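Workshop & Utility Rooms > Walls and Paint

Topic: Painted wall behind a black bench, chips and scuffs, patch or redo?

stestden_indira
Joined February, 40 posts

Looking for opinions before I buy anything. We have a work table pushed flat against a painted wall and the paint is looking tired. It's a gray-green, matte. It was done by the people who had the space before us, so I don't have a can or a color code.

There are a few little white specks where I think the paint has chipped, and a thin dark scuff just above the table. The middle of the wall has some streaks and smudges too. None of it is terrible but I see it every day.

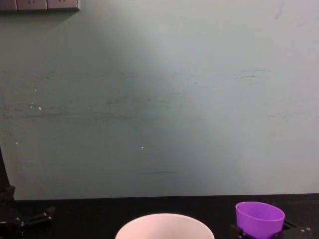 What I would like to do is touch up the specks, clean the scuff and leave the rest alone. My coworker Pendo wants to repaint the whole wall in something you can wipe down. The table is heavy and I'd like to avoid moving it if I can. There is a strip of outlets up on the left that would need masking or taking off.

Indira

arvidk
726 posts

Touching up matte without the original can never works. You can take a chip to the store and have it scanned and the color will be close, but the sheen will be off and you'll have spots that show worse than the white ones do now. Roll the whole wall, corner to corner. Two coats.

Also check that they are chips. Run a fingernail over them. If they sit proud of the wall it's spatter or a bit of filler and it may just flick off.

fergus_m
348 posts

I disagree with Arvid on "never." I have touched up matte plenty of times. Matte is the one finish where it does work, if you use a small artist's brush and put the paint only in the chip and not around it. People go wrong by dabbing a quarter-size blob over a hole the size of a pinhead.

Clean first though. Sponge, warm water, a drop of dish soap, hardly any pressure. Matte burnishes if you scrub and then you get a shiny patch you can't get rid of.

arvidk

A fresh wall, sure. This one has an unknown paint of unknown age. Match it in the store and look at it again at 4 in the afternoon with light coming across it. I've had to redo two of those.

mksung

Is the color even the same all over? On my screen the right side goes bluish and the left looks greener. If that's only the light then fine, but I'd want to know before getting anything matched. Take your sample from a hidden place, like behind an outlet cover. Power off at the breaker first.

stestden_indira

Thanks all. Mi-kyung, I think it's the light. I held a sheet of white paper on both sides and the paper changed too.

Arvid, I did the fingernail test. Two came off clean, so those were just crud. The others are chips.

pendo_t

I'm the coworker. For the record I said eggshell, and I said I'd do the rolling. The scuff is going to come back in a month whatever we do, because things get shoved against that wall. If we're going to keep a table there it should be a paint that takes a damp cloth.

fergus_m

That's a fair point about the scuff. You could also pull the table out an inch, or screw a strip of wood along the back edge. I did that on mine with a 25 mm batten, painted black to go with the top. No scuffs after that.

mksung

Seconding the batten. If you do repaint, drop the outlet covers and don't tape around them. Tape on old matte can lift it.

arvidk

Agree on the covers. And if you go from matte to eggshell, fill and sand the chips properly first, eggshell shows everything. Streaks in the old coat will show too if you don't give it a light sand.

stestden_indira

OK. Plan for now is to wash it, see what the streaks look like afterward, and put a batten on the table. If it still bothers us Pendo gets his eggshell. Does anyone know if a melamine sponge is OK on the scuff or is that too harsh for matte?

fergus_m

Too harsh. Try a soft pencil eraser first.

pendo_t

*her eggshell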